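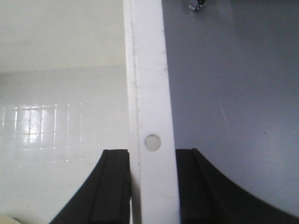
Slide 1. White strip, small round hole, two black gripper fingers.

Speaker notes: "Who gets the ball at the end? Running a fair awards night in club water polo"
Regional clubs workshop, August 1, 2022

Leave slide 1 up while people find seats. Start when the coffee queue is down to the stubborn ones.

OPENING
Say hello, say which club (Trudska, the one with the cold pool). Ask for hands: who has ever left an awards night with fewer friends than they arrived with? Wait. Put own hand up.

I've coached, I've refereed badly, and I've run the end-of-season awards for longer than was good for me. The talk is about the last of those. If you came for power-play drills, that's next door and I won't be offended. I'll notice, but I won't be offended.

HOW WE USED TO DO IT
The coach picked. The coach's reasons were private and so, mostly, was the coach. Top scorer got best player, second scorer got players' player, and the goalkeeper got a handshake and a voucher for the canteen.

Pause here for goalkeepers to make their noise.

Then we moved to a straight vote of all members. 183 ballots, which we were very proud of until we read them. Parents had voted. Grandparents had voted. A fair number of ballots were in the same purple pen. The under-14s had voted as a bloc for a defender who'd been overseas since the second round. He had, to be fair, made no errors in that time.

SLIDE 2: THE GOALS PROBLEM
Goals are easy to count and so we count them. A centre forward who scores 40 in a season looks like your best player on paper. Ask who drew the exclusions that put the other side a player down. Ask who swam back every time the ball turned over while somebody else hung about on the two metre line adjusting his cap.

Don't name the club here. They'll know. They're usually in the third row.

Cluvus still gives its main trophy on goals alone and they're happy with it. Fine. Call it the top scorer trophy and everybody knows where they stand. My complaint is with calling it best and fairest, when the winner has been neither.

SLIDE 3: WHAT WE DO NOW
Votes after every match, three-two-one, from both coaches and the referee's table. In a sealed envelope the same night. Votes done from memory on the drive home go to whoever shouted loudest in the last quarter.

Opposition coach votes too. People hate this until they try it. Tokier took it up after us and their coach told me the other teams rated a kid he'd been leaving on the bench. (Tell the long version only if running early.)

Minimum matches to be eligible: write it down before round one. We wrote ours down in September, halfway through the argument it was meant to settle. I don't recommend that as a sequence.

SLIDE 4: JUNIORS AND WOMEN'S SIDES
Same trophy, same size, same spot on the program. If your women's award is read out while the plates are being cleared, fix that before you touch anything else I've said tonight.

For the little ones, go easy. Saxena gives every under-10 a certificate with one specific sentence on it, written by the coach. "Learned to eggbeater without swearing" is still on somebody's fridge. It takes an evening and a decent pen.

SLIDE 5: THE NIGHT ITSELF
Check spellings with the family. Check the engraver's spellings as well, separately. Our 2 oldest shields have the same centre back on them under different surnames.

Speeches: a time limit, and someone with a whistle. You own whistles.

Our last dinner had 95 people in a room with one working microphone. We got through senior men, senior women and the goalkeeper award before dessert, then lost the crowd entirely to pavlova. Put the awards you care about before the pavlova.

Have the vote sheets in the building. Somebody will ask to see them, generally at the bar. Offer to go through them in the morning - very few takers in the morning.

QUESTIONS
Likely ones:
Ties: share it. Buy a second trophy. Countbacks are for people who enjoy letters.
Red cards: ours rules you out of fairest, obviously, and we still had to put that to a meeting.
Can a coach vote for his own daughter: yes, and the other coach's votes will sort it out.

If the drills session next door finishes first, stop talking. They'll get to the sandwiches.

Template vote sheets are on the table near the door. Please take one each and leave the clipboard.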